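Chore robots

Chore robots are machines meant to take over everyday work in homes and small workshops, such as tidying, sorting, wiping and folding. Apart from floor cleaners and a few single-purpose devices, none has come into general use. Claims to the contrary mostly rest on short demonstrations under prepared conditions.

Sorting and tidying

Putting loose items in order is the chore most often tested in the lab, usually with toy blocks on a board. The blocks don't tangle, spill or break, and the board is bolted down or otherwise kept in one place. Critics say that success here tells little about a kitchen drawer.
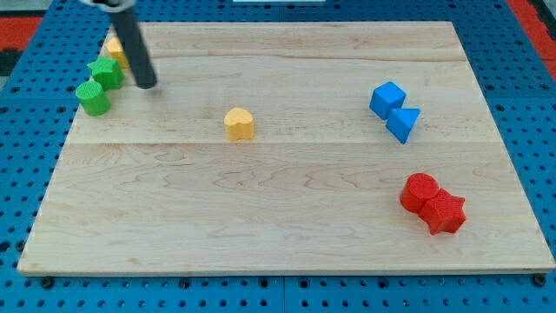 Colored shape blocks on a wooden board, with the robot's black arm at upper left.

The Horkard trial, reported on Apr 24, 2018, is often cited in favor of home use. It covered 200 pickups of known objects in fixed light. Rainer Görtz, reviewing the report, noted that a person had reset the table between runs and that this time was left out of the results. A later version, Hailu, added soft objects and was dropped in December of the same year.

Shop-floor use

The parts maker Clelenton ran 2 sorting arms beside its packing line. According to Setsuko Kawaguchi, who studied the site, the arms handled more than 200 part types on paper, but workers kept the mixed bins for themselves. Gosura, a rival system, has published no figures from outside its own lab.

See also: Bin picking; Robot vacuum; Pick and place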